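About Orkell

Orkell is a school of surface finishing. We teach the preparation, coating, inspection and repair of painted and lacquered surfaces, mainly on cabinet doors, drawer fronts, panels and interior trim. The school was set up by Anil Raju, a coatings chemist, and Amrit Lapointe, who ran the spray shop at Isell for 19 years. Raju teaches materials and testing. Lapointe teaches application and runs the booths.

Students come to us from joinery shops, furniture plants and building maintenance departments. A smaller number are changing trades. No earlier spray experience is required for the foundation course. Applicants for the advanced course must submit two finished panels, one clear and one pigmented, together with a written record of the product, mix ratio, tip size and drying conditions used for each.

What we teach

The foundation course has seven units: substrates, abrasives, primers and sealers, spray equipment, solid color topcoats, clear topcoats, and defects. Units are taken in that order. Each one ends with a bench test, and a unit must be passed before the next is opened. A student who fails a bench test repeats the practical portion only.

Substrates takes more hours than any other unit. Medium density fiberboard, veneered panels and solid hardwood absorb sealer at different rates, and the cut edge of a fiberboard panel has to be treated separately from its face. Students seal, sand and reseal edge samples until the gloss reading on the edge falls within tolerance of the face reading. Most people need several tries.

The advanced course covers high gloss work, color matching, and repair on installed cabinets. High gloss is taught on dark colors first. Sanding marks, dust and orange peel that would pass on a satin white door are easy to find on a dark gloss one, and the inspection lamp is set at a low angle to bring them out.

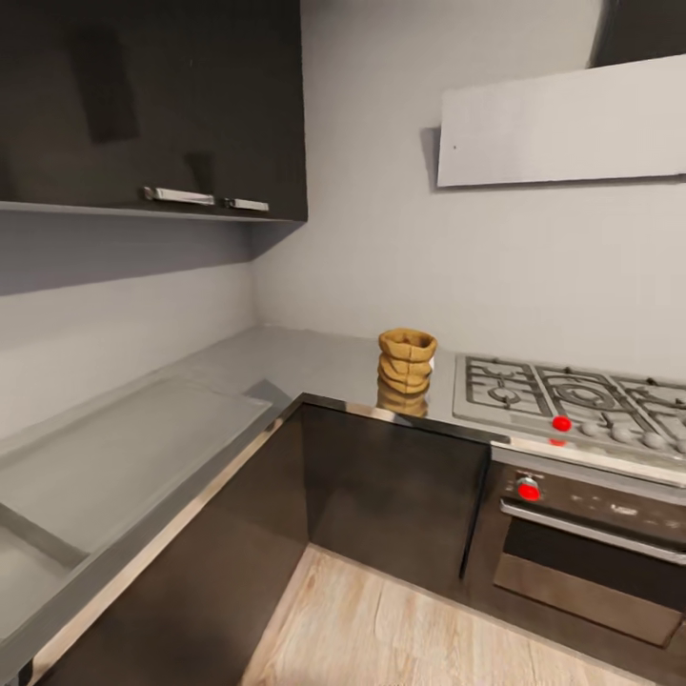 How long should a newly lacquered door cure before handles are fitted?

Follow the full cure time on the product data sheet, at the temperature given there. A door that is dry to the touch can still be soft under the surface, and a handle base tightened against soft lacquer will leave a ring. In our shop, doors stay on the rack until they pass a thumbnail test on a hidden edge.

Facilities

The school occupies the ground floor of the former Kiketti veneer works. There are two spray booths with filtered extraction, a sanding room with downdraft benches, a drying room held at constant temperature and humidity, and a test room. Waterborne and solvent-based products are kept in separate stores and are never run through the same gun on the same day.

The test room is equipped for film thickness, gloss, adhesion and hardness. Every panel sprayed at the school receives a job number, and its readings are entered in the panel log before the panel leaves the building. The log opened at panel 1 and stood at 2073 at the end of August. Former students may request their own entries at any time.

The Baldursdóttir collection, which takes up the long wall of the test room, is a reference set of failed finishes. It includes blistering, blushing, solvent pop, silicone craters, edge swelling and poor adhesion between coats. Each sample is labeled with its cause where the cause is known. Samples of unknown cause are used in the final examination for the advanced course, where students are marked on their method of investigation.

Contract testing

The test room also accepts panels from outside shops. We report film thickness, gloss at three angles, cross-cut adhesion and pencil hardness. Panels should arrive fully cured, flat packed with foam between faces, and marked with the product name and coating date. We do not test powder coatings or exterior finishes, and we do not give opinions on disputes between suppliers and customers.

Visiting

The workshop is open to prospective students while classes are in session. Closed shoes are required past the front office, and visitors are asked not to wear hand cream or hair products containing silicone. The booths shut down at 4:30 p.m. for filter checks. Course applications go to Anil Raju, and questions about booth time go to Amrit Lapointe.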